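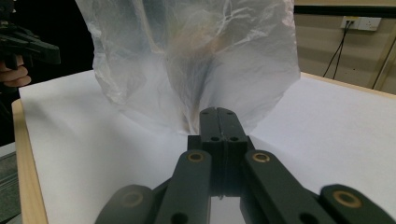
torkcombe_jen replied: fold them. Flat in thirds, then a little triangle like a football. Been doing it for years and the whole stash fits in a shoebox.

OP again. Tried the triangles. They last till somebody needs one in a hurry, then the box is a mess. For anyone skipping page 1 – I'm trying to figure out what to do with the thin milky plastic bags, the see-through kind. Not the thick store ones with handles. They don't fold nice, they puff back up the second you let go. Have a drawer full. Drawer won't close.

Hậu Vương
Recycle the lot. Why keep them at all?

pantrymoth39
@Hậu Vương because they're useful?? Trash can liners, wet swimsuits, muddy shoes, paint rollers overnight. I go through a ton in July when the kids are at the pool.

Hậu Vương
OK but how many do you need. Keep 40, get rid of the rest. My mom had a bag of bags behind the door and every one of them had crumbs in it.

OP
Crumbs is a fair point. I shake mine out over the sink first. Then lay it on a table, smooth from the closed end towards the opening so the air has somewhere to go. If you start at the open end you just make a balloon. Learned that after way too many tries.

Also a smooth surface helps alot. On bare wood mine drags and bunches up, on a board or big sheet of paper it slides.

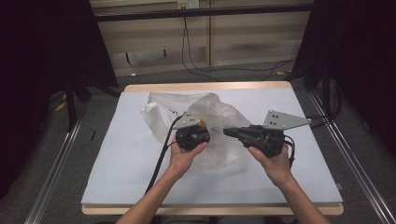
No no no, wrote drawerqueen, you're all working too hard. Stuff them in an empty tissue box. Pull one out when you need it. Done. Takes two seconds and no smoothing.

OP
Did the tissue box. First one comes out fine, second one brings four friends. Maybe mine was overfilled.

drawerqueen
it was overfilled lol

torkcombe_jen
Tissue box only works if you link them, poke the end of one thru the next before it goes in. At that point you might as well fold.

pantrymoth39
Knot people, where are you. My sister ties each one in a loose knot and throws it in a basket. Looks like popcorn.

Hậu Vương
Knots wreck the thin ones. You pick at it with your nails and rip a hole, now it's no good for liquids. Still say recycle. Check if your drop off takes film tho, ours at Jidergate does, the curbside bin doesn't.

OP
Agree on knots, lost a few that way. Didn't know about the film thing, will look.

So where I've landed for now: roll, don't fold. Flatten it, fold once the long way, roll from the closed end, squeezing as you go. Then a rubber band. Leave the band off and it's a cloud again by dinner.

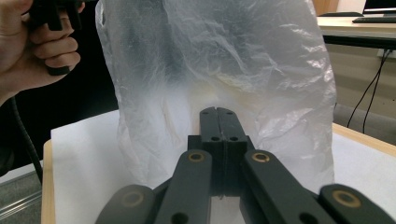
Bigger bags I do different. Gather the middle into a neck with one hand, pull it through the other hand to push the air out, then fold that rope in half and band it. Not pretty. Takes maybe a quarter of the room tho, and no need to clear the table first.

torkcombe_jen
The rope thing creases them pretty bad. Fine for trash, wouldn't use it for food after.

OP
Wouldn't use any of these for food after, so fine by me

drawerqueen
what size rubber band

OP
Whatever comes off the broccoli. Will report back on the drawer once I get through the pile, prob this weekend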